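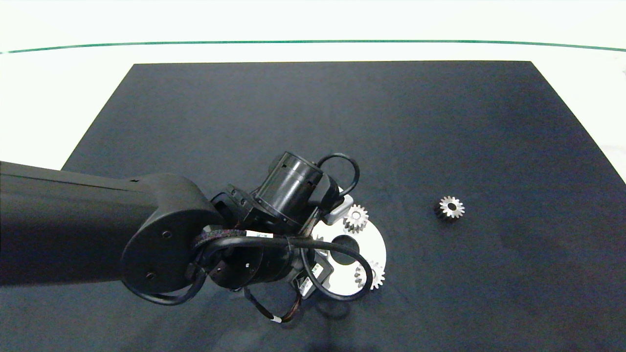 Call for participants: household water hardness survey, Jellside and Ernonlow

Cundico is recruiting households for a survey of water hardness and limescale build-up in domestic kettles and hot water cylinders. The survey covers addresses supplied from the Jellside and Ernonlow reservoirs, including those in the blended zone between the two. We need 455 households. Recruitment closes at the end of October or when all places are filled.

Shares: 10

What is involved

Participants take one sample of cold water from the kitchen tap every two weeks for the length of the survey. Samples must be drawn before 9 am, before any other water has been used in the property. Run the tap for 10 seconds, fill the bottle to the shoulder and close the cap. Write the time on the label in ink. Bottles, labels and prepaid packaging are supplied.

You will also be sent a steel test coupon to keep in your kettle. It should stay there for the full survey and be returned with the last sample. Do not descale the kettle while the coupon is in place. If the kettle is replaced, move the coupon to the new one and record the change on the log sheet.

A short questionnaire on appliances, boiler type and approximate daily water use is completed at the start and again at the end. It takes nearly half an hour on the first occasion and less on the second.

Who can take part

Applicants must be 18 or over and expect to remain at the same address until the survey ends. Tenants may apply without the landlord's consent, as no fittings are altered. Properties with a private borehole are excluded. Properties with an ion-exchange softener are accepted only if the kitchen tap is on an unsoftened branch — please check this before applying.

We are short of applicants in flats above the second floor and in properties with lead or galvanised supply pipes. Applications from either group will be dealt with first.

Payment and results

Each household receives a voucher on return of the final sample and coupon. Partial returns are paid in proportion. Participants are sent their own hardness readings, in milligrams per litre as calcium carbonate, once the laboratory work is finished. Published results are grouped by supply zone and do not identify addresses.

The sampling method follows the Pangaribuan protocol, version 2, with the coupon stage added. A copy is sent with the joining pack.

How to apply

Complete the form on the Cundico website, giving your postcode, property type and the name on your water bill. Incomplete forms are returned once for correction. Joining packs are posted to accepted households in the order in which forms are received.

Comments: 2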